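Stofftaschen imprägnieren und nachpflegen

Taschen aus Polyester- oder Baumwollgewebe verlieren ihre wasserabweisende Ausrüstung durch Abrieb, Körperfett und Waschmittelreste. Die folgende Anleitung beschreibt die Auffrischung mit einem wasserbasierten Mittel zum Aufsprühen. Für Glattleder und Wildleder gilt sie nicht.

Benötigtes Material

Imprägniermittel ohne Treibgas (hier verwendet: Grurano Textil)
Seifenfreies Reinigungskonzentrat
Weiche Bürste, zwei fusselfreie Tücher
Sprühflasche mit fein einstellbarer Düse
Abwaschbare Unterlage

Schritt 1: Zustand prüfen

Einige Tropfen Leitungswasser auf eine unauffällige Stelle geben und eine Minute warten. Perlt das Wasser ab, genügt eine Reinigung. Zieht es ein und färbt den Stoff dunkler, ist eine neue Imprägnierung fällig. Boden, Seitenkanten und Griffansätze getrennt prüfen; dort ist die Ausrüstung meist zuerst verbraucht.

Schritt 2: Entleeren und reinigen

Alle Fächer leeren, das Futter nach außen ziehen und Krümel ausbürsten. Das Konzentrat im Verhältnis 1:20 mit lauwarmem Wasser verdünnen. Außenseite mit der Bürste in Geweberichtung bearbeiten, ohne Druck auf Nähte und Etiketten. Anschließend mit klarem Wasser nachwischen, bis sich kein Schaum mehr bildet. Tensidreste heben die Wirkung der Imprägnierung auf — dieser Punkt ist die häufigste Fehlerquelle.

Weichspüler und herkömmliches Vollwaschmittel scheiden aus. Maschinenwäsche nur, wenn das Pflegeetikett sie zulässt und kein Karton oder Schaumstoff als Bodenverstärkung eingenäht ist.

Schritt 3: Auftragen

Das Gewebe darf beim Auftragen nebelfeucht sein, aber nicht tropfen. Abstand der Düse zum Stoff: 15 bis 20 cm. In überlappenden Bahnen von oben nach unten sprühen, danach die Tasche drehen und quer dazu wiederholen. Für eine mittelgroße Handtasche reichen 2 dünne Schichten mit zehn Minuten Pause. Überschuss nach jeder Schicht mit dem Tuch abtupfen, sonst bleiben auf dunklem Stoff helle Ränder zurück.

Reißverschlüsse vorher schließen. Metallteile und Lederbesätze mit Malerkrepp abdecken.

Schritt 4: Trocknen und in Form bringen

Weiche Taschen ohne Einlage sacken beim Trocknen zusammen und behalten die Falten. Mit ungefärbtem Seidenpapier ausstopfen, bis Boden und Seiten anliegen, aber nicht spannen. Zeitungspapier ist wegen der Druckerschwärze ungeeignet. 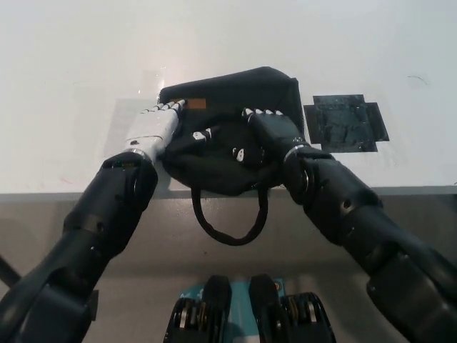
Die Trockenzeit beträgt bei Raumtemperatur mindestens zwölf Stunden. Das Papier nach der Hälfte der Zeit wechseln. Direkte Sonne und Heizkörper vermeiden; schwarze Polyestergewebe können dabei ausbleichen oder an beschichteten Stellen wellig werden. Sieht der Hersteller des Mittels eine Wärmeaktivierung vor, den Föhn auf mittlerer Stufe einsetzen und ständig bewegen.

Schritt 5: Kontrolle

Tropfentest aus Schritt 1 an denselben Stellen wiederholen. Zieht das Wasser nur an einzelnen Punkten ein, genügt dort eine weitere dünne Schicht. Bei flächigem Versagen die Reinigung wiederholen und von vorn beginnen.

Hinweise zur Wassersäule

Angaben wie 600 oder 2.000 mm beziehen sich auf die Beschichtung des Gewebes, nicht auf die Imprägnierung. Eine abgenutzte Beschichtung lässt sich durch Aufsprühen nicht wiederherstellen. Auch Nähte bleiben durchlässig, sofern sie nicht mit Nahtdichter behandelt werden.

Intervall: bei täglichem Gebrauch alle drei Monate, sonst einmal jährlich vor Beginn der nassen Jahreszeit. Angebrochenes Mittel frostfrei lagern und vor Gebrauch schütteln.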